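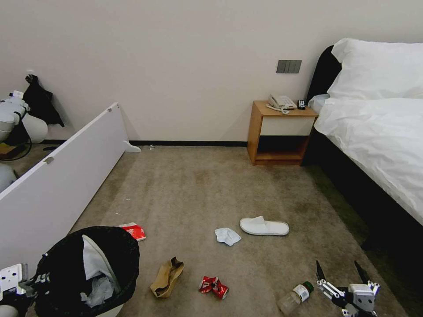 Noviembre, por la tarde. Suelo con basura y una zapatilla, antes de tocar el umbral.

Empiezo por lo que me ha tenido media mañana entretenido: Makach ve la botella transparente cuando le da la gana. El tapón verde lo clava siempre, el cuerpo no, y entonces me devuelve una máscara del tamaño de una moneda y el planificador de agarre se va tan contento a por el tapón. He mirado los logs del nodo de profundidad y el agujero sale igual en todas las pasadas, así que de ruido nada. Lo que he hecho (parche feo, lo sé) es dejar que la máscara de color crezca hasta donde llegue la etiqueta y ajustar un cilindro a lo que salga. Con eso el agarre propuesto cae en la mitad del cuerpo. Falta ver qué hace con una botella sin etiqueta, pero hoy no.

La lata roja, ningún problema. La bolsa de papel marrón es otra historia: sobre esta moqueta beige el contraste es malísimo y el segmentador la parte en 2 trozos, con dos identificadores distintos, y Nasen planifica dos recogidas. Después de la primera se queda con un objeto fantasma en la cola y hay que esperar a que caduque. He bajado la caducidad a 18 segundos y ahora el fantasma se muere solo mientras el brazo va y vuelve de la papelera. Si alguien lo sube otra vez, que me avise, por favor, que luego me vuelvo loco buscando.

Y las manchas de la moqueta. Con el umbral viejo, una de las zonas oscuras entraba como "objeto plano, posible tela". ¡Precioso! He añadido una altura mínima sobre el plano del suelo y dejan de aparecer, a cambio de perder algún trocito blanco minúsculo de los que hay junto al rodapié. Me parece un cambio justo por ahora, esos no los iba a pillar la pinza de todas formas.
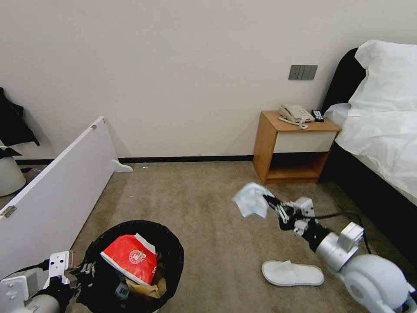
Lo blando me preocupa más. En cuanto el material cuelga, la caja envolvente que usa Bakov para comprobar colisiones se queda corta por abajo, y la trayectoria hacia la papelera pasa con un margen que sobre el papel es bueno y en la práctica no tanto. De momento inflo la caja del objeto agarrado en vertical siempre que la clase sea pañuelo, mascarilla o envoltorio. Una solución más fina sería recalcular el volumen con la cámara después de levantar, ya lo tengo apuntado en la lista larga.

También he cambiado el punto de suelta. Antes era fijo, centrado en la boca y a la misma altura siempre, y cuando la papelera va llena eso significa bajar la pinza encima de lo que ya hay. Ahora lee la altura del contenido antes de cada suelta y se queda por encima. Añade 152 milisegundos al ciclo, que me dan exactamente igual.

Un detalle que me costó encontrar: el panel blanco largo de la izquierda estaba en el mapa de colisiones como una caja alineada con los ejes. Como está en diagonal, la caja se comía media habitación y el brazo izquierdo se negaba a planificar casi nada de ese lado. Metida la malla orientada, mucho mejor. Hay que volver a registrarla si se mueve el panel.

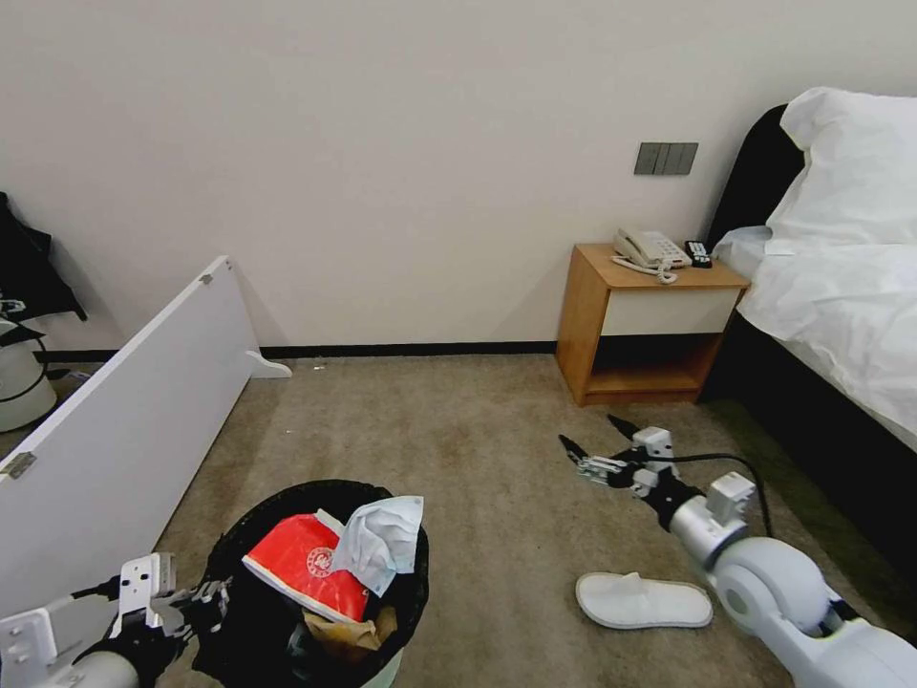 Con la zapatilla sigo peleado. La regla de Engelhardt dice que el calzado no se tira, se deja en su sitio o se lleva al lado de la cama, y la regla se cumple cuando la clase llega bien. El lío es que en algunas orientaciones la confianza entre "zapatilla" y "papel" baila de un fotograma a otro, blanca ella, plana ella, y gana la última que entra. He puesto votación sobre la ventana completa y, en caso de empate, no se coge. Prefiero una zapatilla en el suelo a una en la basura.

Reproceso lanzado sobre los 1.269 fotogramas etiquetados con la votación puesta y la altura mínima nueva. Lo dejo corriendo.

Pendiente:
botella sin etiqueta
fusionar los dos trozos de la bolsa antes de que lleguen a Nasen, y no después
mirar por qué el teléfono de la mesilla sale a ratos como "manipulable" (el mando no, solo el teléfono, cosas del cable rizado, supongo)
subir la rama, que sigue en mi máquina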